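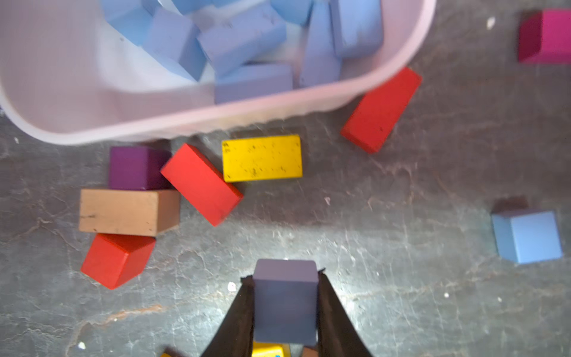

Open afternoon at Erkuser, Clerkdale

I had been meaning to go and see the Erkuser people ever since they moved into the old mill buildings at Clerkdale, and when the invitation went up on the library board (between the quilting class and a lost cat) I put my name down before I could talk myself out of it. My sister came along for the ride and the promise of lunch. We got there a good while before the doors opened, which gave us time to walk all the way around the outside and admire the brickwork. Over the loading door there is a stone with 1895 on it, and the iron hooks where the hoist used to hang are still up there, painted over so many times that they look like something out of a bakery.

Our guide was Rosalinda Bañez, and I can't say enough nice things about her. She must have given the same introduction several times that day and you would never have guessed it. She put us at ease right away by telling us that most of her work is putting blocks in a bin and then taking them out again, and that her mother has never quite come around to it as a career.

The upstairs rooms came first. That is where they keep Petek, their own program for storing and looking through the recordings, and a very patient young man scrolled through a long list of them for us. Each recording is one try at one small job, from the moment the arm starts moving until the person steering it says it's done. They call these episodes, and we all had to stop ourselves from asking how the season ended. Every episode gets a sentence typed in with it, in plain words, such as "put the blue blocks in the white bin." The sentence matters as much as the movement, he told us, because Stadari (the learning system all this is for) has to connect the one with the other. I asked whether spelling counted and he said he wished more people would ask that!

Then it was down the back stairs to the part I had come for. I suppose I had been expecting something like an operating room. It's a workshop floor, gray and scuffed and cracked the way old floors get, and they do the block work right down on it. The white bin sits there with the blocks spread around it, and the arm reaches down with two black fingers that close on one block at a time. The person steering holds a pair of handles a few steps away and watches both the floor and a screen. When the handles move, the arm moves, and all of it gets saved.

The job that afternoon was the blue ones. Everything blue was to go in the bin, and the red, the yellow, the purple, the magenta and the plain tan wood were to stay where they were. It sounds so simple that my sister said her grandson could do it, and Rosalinda said yes, that was just the trouble, he could, and he couldn't tell you how he did it either.

I watched for much longer than my turn. What surprised me was how much attention goes to the blocks that don't get picked up. Some of the red and yellow ones lie right up against the bin, and the fingers have to come down past them without shoving them along the floor. If they do get nudged, the recording isn't thrown away. It's marked, and a person looks at it later and decides. They want a fair number of untidy ones in the collection, Rosalinda said, so that Stadari sees what a person does after a slip as well as what they do on a perfect run. I found that rather comforting.
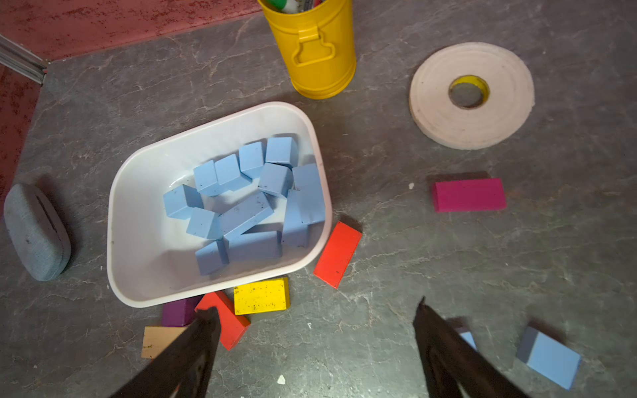
Page last changed: August, on a Wednesday

I asked about the odds and ends sitting near the bin, the yellow bucket with the markers in it, the fat roll of tape, the eyeglass case. I had half a mind to pick the case up and ask who was missing theirs. Rosalinda said they're quite relaxed about that sort of thing staying out. A learner that has only ever seen blocks on a bare floor can get confused the first time it meets somebody's coffee mug, so ordinary belongings are welcome so long as they aren't blocking the arm. She did say that if something is moved between episodes, they write it down, and there was a clipboard for it with a pencil on a string.

The pile in the bin was another thing I would never have thought about. With only a block or two in the bottom there is nothing to it, you just let go. Once they start to heap up, some lying flat and some standing on end against the wall of the bin, you have to choose a spot, and Rosalinda says everybody chooses differently. Some people lower the block all the way down until it rests on something. Others open the fingers a little high and let it drop. They ask their operators to keep to their own habits and not copy one another, and the mix is one of the things they're after.

A full set is 100 episodes, done in blocks of 20 (she apologized for the pun) with a proper rest after each. No operator does more than 3 of these in a day. People get sloppy, and what is worse, they get sloppy in the same way over and over, and then that is what gets learned. Between episodes somebody tips the bin out and spreads everything around by hand. It takes about as long as the episode does, and there was a cheerful argument going on about whether the person spreading had a habit of putting the purple one on the left.

Visitors were allowed a turn at the handles, with the saving switched off, I was relieved to hear. I am not good at it. The handles are lighter than you'd think and my first block went sideways out of the fingers. On my second go I got it up and over the rim and let go much too high, and the clatter made a man behind me laugh out loud. My sister did hers neatly on the first try and has mentioned it since.

Afterward there was coffee in the front office and a plate of lemon bars, and a chance to ask the questions you hadn't liked to ask in front of the group. I wanted to know whether Stadari could already do the job without anyone steering. Rosalinda said they try it out regularly, and that it does well with a block lying by itself and has a harder time when several are touching. She didn't dress it up, and I liked her for it. After the blocks they want to move on to folded dish towels, and she made a face when she said it.

If you go, wear flat shoes, the back stairs are steep and open between the treads. Parking is on the river side, past the loading door. The next open afternoon hasn't been set yet, but they keep a sign-up sheet in the front office, and I've put both our names on it for the dish towels.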